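Kostora Tabletop Demonstrations: Data Card

Version of October 3, 2023. Maintained by the Cundus group.

Summary

Kostora is a set of 2,742 teleoperated demonstrations for training two-arm manipulation policies. Each episode holds synchronized video, joint positions, gripper commands and a one-line task instruction in English. Collection began in August on a single station.

Cameras

Every episode has one fixed view of the table and one view from each wrist. The wrist views matter most in the last few inches before a grasp. They include the gripper fingers, and we do not mask them out.

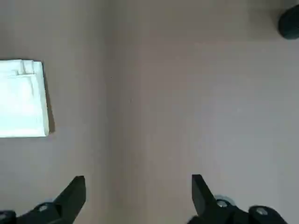

Wrist view with the gripper open, white folded cloth at left.

Objects may be only partly inside a wrist view, or missing from it for long stretches. If your model takes a single camera, use the fixed one. Models trained on wrist video alone did poorly in our own tests, mostly on tasks where the arm has to travel before it can reach anything.

Episodes

Operators drive both arms through Trikatance, our control and logging software. An episode starts when the operator presses record and stops on the second press. There are 26 task instructions. Starting positions are changed by hand between episodes and are not measured.
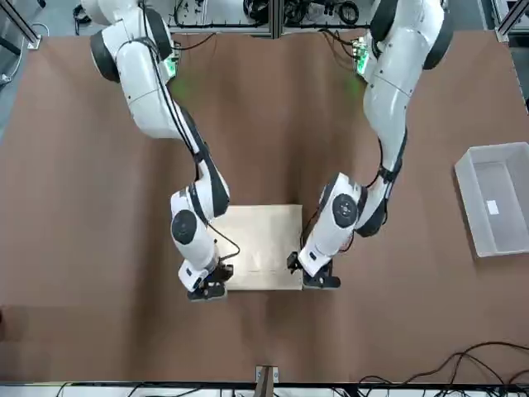 Both arms are logged for the full episode, including tasks that need only one. An idle arm still produces joint readings, and small drift in those readings is normal. Filter it out before computing action statistics.

Splits

train: 1,522 episodes
validation: 371 episodes
test: 849 episodes

The test split was fixed before any training runs. Please do not tune on it.

Known problems

Lighting was not controlled. Wrist and fixed video can differ in color for the same surface. Failed attempts are kept and carry success = 0, but the flag was set by the operator and has not been checked a second time.

Loading

The Leung reader opens all episode files. Older versions ignore the success flag.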